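Aushilfe für Geschirrverleih und Büro gesucht (m/w/d), Teilzeit, 15 Stunden pro Woche

Komholm Geschirrverleih, Standort Hafenstraße
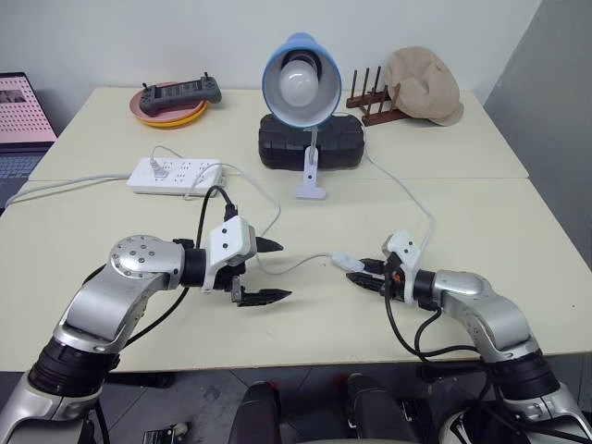 Wir verleihen Geschirr, Besteck und Gläser an Vereine, Schulen, Kirchengemeinden und private Feiern. Die meisten Aufträge liegen zwischen 30 und 200 Gedecken, im Sommer kommen Straßenfeste und Hochzeiten dazu. Ab April suchen wir Verstärkung für Ausgabe, Rücknahme und die Auftragsbearbeitung am Rechner.

Die Stelle ist zunächst auf ein Jahr befristet. Eine Verlängerung ist vorgesehen, wenn es für beide Seiten passt.

Ihre Aufgaben

Bestellungen per Telefon und E-Mail annehmen und in unser Programm Cestiver eintragen
Ware nach Packliste zusammenstellen und an Kunden ausgeben
Rückläufe zählen, auf Sprünge und abgestoßene Kanten prüfen, Bruch notieren
Spülstraße bestücken und ausräumen
Lieferscheine und Rechnungen vorbereiten
Gelegentlich Mitfahrt bei Auslieferungen im Stadtgebiet

Der Anteil der Büroarbeit liegt bei einem Drittel, der Rest findet im Lager und an der Ausgabe statt. In der Hauptsaison von Mai bis September verschiebt sich das noch etwas in Richtung Lager.

Was Sie mitbringen

Sie sprechen und schreiben sicher Deutsch und können mit einer Tabellenkalkulation umgehen. Cestiver zeigen wir Ihnen, Vorkenntnisse hat hier am Anfang niemand. Eine volle Tellerkiste wiegt 15 Kilogramm und muss vom Regal auf den Wagen gehoben werden — das sollten Sie sich zutrauen. Führerschein Klasse B ist von Vorteil, wird aber nicht vorausgesetzt. Eine bestimmte Ausbildung verlangen wir nicht. Bewerbungen von Studierenden, Wiedereinsteigern und Rentnern sind willkommen.

Arbeitszeit

Die Ausgabe öffnet um 8 Uhr. Üblich sind drei Vormittage von 8 bis 13 Uhr. In der Hauptsaison kommt an höchstens 2 Wochenenden im Monat eine Schicht bei der Rücknahme dazu, die mit Zuschlag bezahlt oder in Freizeit ausgeglichen wird. Der Dienstplan steht vier Wochen im Voraus fest.

Was wir bieten

Stundenlohn nach Vereinbarung, abhängig von Erfahrung
30 Tage Urlaub im Jahr bei einer Fünftagewoche, bei Teilzeit entsprechend anteilig
Zuschuss zur Monatskarte
Arbeitshandschuhe und Sicherheitsschuhe werden gestellt
Bezahlte Einarbeitung von zwei Wochen
Geschirrverleih für eigene Feiern kostenlos, Bruch ausgenommen

Bewerbung

Bitte schicken Sie einen kurzen Lebenslauf und ein paar Zeilen dazu, ab wann und an welchen Vormittagen Sie arbeiten können. Ein Foto brauchen wir nicht. Unterlagen auf Papier schicken wir nicht zurück, reichen Sie deshalb nur Kopien ein. Geben Sie im Betreff die Kennziffer 329 an.

Ansprechpartner für die Stelle ist Chaiwat Thongdee, Leitung Ausgabe und Lager. Er ist werktags zwischen 9 und 12 Uhr über die Zentrale zu erreichen. Nach Absprache können Sie vorab einen Vormittag zur Probe mitarbeiten — dieser wird vergütet.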